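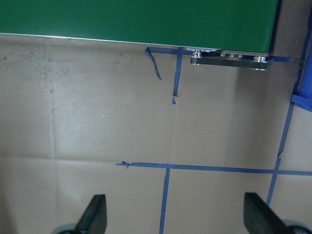 国家元首出访演讲中的历史类比:修辞功能与媒体转述

课程:国际政治传播专题 期末研究报告
提交日期:2021年12月19日

摘要

国家元首在外国发表演讲时,常把东道国的处境与本国历史或个人家世相比。本报告以一组公开演讲稿及相应新闻报道为材料,考察这类类比出现的位置、指向的对象,以及媒体转述时保留和删去的部分。材料包括29篇出访演讲和333篇报道。结果显示,类比多出现在演讲开头,报道则倾向于把它提到标题或导语,同时省略演讲者原有的限定语。

一、研究背景

出访演讲的听众至少有两类:现场的东道国听众,以及通过媒体收看的本国选民。同一句话在两类听众那里的含义可能不同。演讲者提到自己祖辈的移民经历,现场听众听到的是善意,本国某一族裔的选民听到的是身份认同,而与东道国有争端的第三国,可能从中读出立场。

以往研究较多讨论类比在决策过程中的作用,例如决策者如何用过去的战争理解眼前的危机。面向公众的类比受到的关注较少,从演讲到报道这一段转述过程更少有人逐句比对。本报告关注的就是这一段。

二、研究问题

1. 历史类比通常出现在出访演讲的哪个部分?
2. 类比以国家历史为主,还是以演讲者个人或家庭经历为主?
3. 新闻报道转述类比时,限定语的保留情况如何?

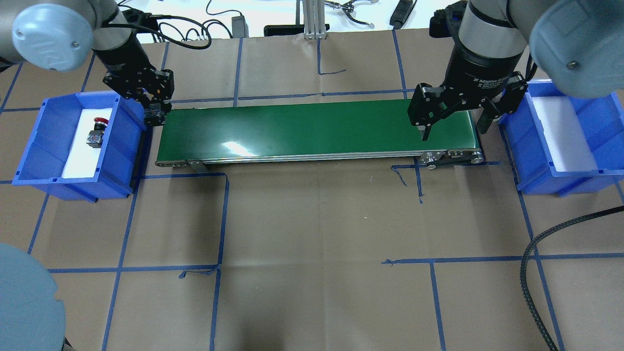
三、材料与方法

演讲稿取自各国政府网站公布的正式文本。选取标准有三条:演讲者为在任国家元首或政府首脑;演讲地点在国外;正式文本不少于2,000字。双边会晤后的简短致辞和记者会问答不计入。

报道通过图书馆的新闻数据库检索,检索范围为演讲当天及之后两天。篇幅不足500字的快讯一般没有空间转述类比,因此排除。转载同一通讯社稿件的,只保留最早的一篇。

编码分两步进行。第一步标出演讲稿中的类比句,记录其位置、比较双方和限定语。限定语指“并不完全相同”“我不想把两者等同”一类的表述。第二步在报道中查找对应的转述,区分直接引语和间接引语,并记录限定语是否出现。编码表在三月的预研究中试用过一次,当时把“历史典故”和“历史类比”分成两类,实际操作中很难区分,正式编码时合并为一类。

编码和文本管理使用课程提供的Kovcombe软件。该软件对中文长句的切分有时不准确,遇到这种情况由人工重新断句。

四、结果

(一)位置

类比集中在演讲的前四分之一,通常接在致谢和问候之后。演讲中段以政策内容为主,类比较少。结尾部分也有类比,但多是对开头的呼应,一般只有一句。

(二)内容

以个人或家庭经历引出的类比多于单纯的国家历史类比。常见的写法是先讲祖父母或父母的经历,再过渡到族群的遭遇,最后落到东道国的现状。过渡句往往很短,比较双方的差异很少展开。单纯的国家历史类比多见于纪念性场合,如建交周年或战争纪念日,语气也更正式。

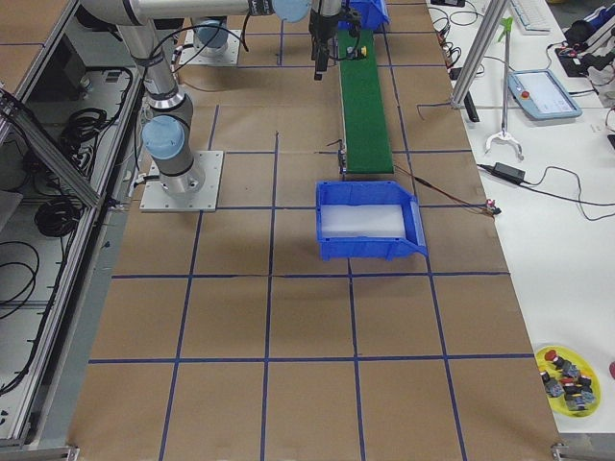 从比较的方向看,多数类比把东道国放在受难者或抗争者的位置,明确点出加害一方的情况不多。演讲者倾向于使用被动句,或者用“那段岁月”“长期的不公”等说法,把责任方留给听众自行判断。在东道国与邻国关系紧张的几篇演讲里,这种处理尤其明显。

(三)转述

报道中的类比位置普遍前移,相当一部分进入了标题。标题使用的动词以“比作”“相提并论”为主,语气比原文更确定。限定语在间接引语中丢失较多,在直接引语中保留较好,但有些报道的引语恰好在限定语之前结束。

不同国家的媒体侧重不同。东道国媒体着重报道类比所表达的支持;演讲者本国媒体更关心这句话会引起谁的不满;第三国媒体如果报道,多以本国官员的回应为主,原话只作为背景出现。

五、个案:Jarnuvness论坛演讲

为进一步说明转述过程,本报告选取在Jarnuvness论坛上发表的一篇演讲作个案分析。演讲者在第三段谈到本国历史上的一次饥荒,并与东道国的粮食困难相比,随后用两句话说明两次危机的成因不同。

地方报纸《Bailly新闻》全文刊登了这一段。通讯社的首发稿只引用了前一句。网络媒体Jonditis在首发稿基础上改写,标题把“让我想起”改成了“等同于”。当天晚些时候,其他几家媒体沿用了这个说法。第二天演讲者的发言人作出澄清,澄清内容与原文那两句限定语基本一致,但报道澄清的媒体没有指出这些话在演讲中已经说过。

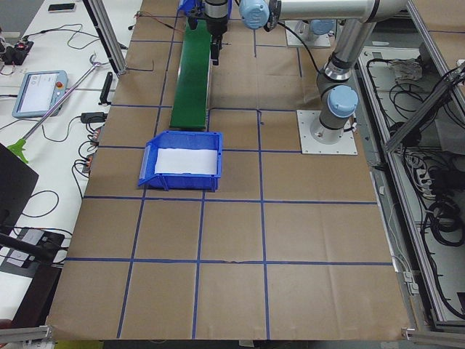
这个案例中,各家媒体都没有编造内容,偏差来自逐级删减。首发稿删去限定语后,后续改写者手中已没有完整原文,动词的替换也就缺少了核对的依据。论坛官网的正式文本在演讲次日才发布,时间差也起了作用。

六、讨论

类比句短,易于引用,又带有个人色彩,符合新闻选材的一般要求。限定语通常较长,语气平淡,在篇幅有限时容易被删。演讲撰稿人如果希望限定语得到保留,可以考虑把它与类比放在同一句中。预研究阶段我曾假设媒体立场是限定语丢失的主要原因,目前的材料不能充分支持这一假设,篇幅和发稿时间的影响看起来更大。

七、局限

第一,材料以中文和英文文本为主,其他语种的演讲使用官方译文,译文本身可能已作调整。第二,编码由一人完成,没有计算编码者间信度,只在间隔两周后对部分材料重新编码,不一致之处按编码手册修正。第三,本报告没有包括电视和短视频报道,而许多观众是通过这些渠道接触演讲片段的。

八、后续工作

下一阶段计划加入电视新闻的字幕文本,并请另一名同学参与编码。编码手册和演讲篇目列表见附录一、附录二,报道篇目因版权原因只列出标题和日期,见附录三。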